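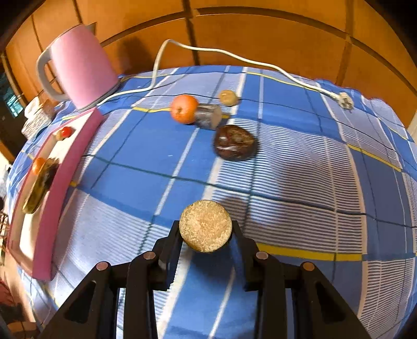

Home Kitchen Baking Table Storage About

Setting a small tea table for an afternoon

By Gudrun Lindqvist
28/10/2018
6 min read

A tea table doesn't need a dining room or a matching set. A small table, a cloth, a kettle and a few things to eat will do. The steps below are the ones I use when people are coming over in the afternoon and I don't want to run back and forth to the kitchen.

Start with the cloth

Use a cloth you can wash. A plaid one is a good choice for tea because crumbs and small drips don't show much. Blue, white and gray go with almost any dishes. Shake it out, lay it flat and smooth it from the middle outward. If it hangs unevenly, let the longer side fall toward the wall.

Iron it only if the folds are sharp enough to tip a cup. Most folds relax on their own if you put the cloth on the night before.

Place the kettle

An electric kettle on the table saves a lot of walking, but the cord decides where it can go. Put the base at a back corner, on the side nearest the outlet. Run the cord behind everything else. No one should have to reach over it, and it should not hang off the front where a child could pull it.

Leave the plug out until the table is finished. Fill the kettle at the sink, dry the bottom, and set it on the base with the spout pointing away from the chairs.

If you have a pink kettle, a pink tray looks nice with it, but any color is fine.

Use a tray for the small fruit

Small round fruit rolls, and a tray with a raised rim keeps it in one place. Set the tray on the side at an angle, so people can reach it from two chairs. Wash and dry the fruit first. Leave some space on the tray for peel.

Tangerines can go straight on the cloth. They hold still better than you would expect if you set them stem side up. Choose ones that feel heavy, with skin that is a little loose.

Put out the cookies and cake

Flat, crumbly cookies break if they are stacked high. Lay them out in a single layer, or in stacks of 2 if the plate is small. Pick them up by the edges. Seed cookies are the worst for this and should be moved last, after everything else is where you want it.

A glazed cake goes toward the middle, where it won't catch a sleeve. Let the glaze set fully before you carry it in. If you are using a date cake, cut it in the kitchen with a damp knife and wipe the blade after each slice.

For a table of 6, one cake and one kind of cookie is enough. If lunch was early, add small buns and something salty, such as sliced sausage.

Last things

Keep a folded cloth beside the kettle for spills. Tea bags and sugar go in a small container on the same side. Cups come last, with the handles turned to the right.

Plug in the kettle when the first person arrives.

In November I will post the date cake recipe I have been using, with a version that has less sugar.

Contact | © 2018 Caseo Kitchen Notes | Back to top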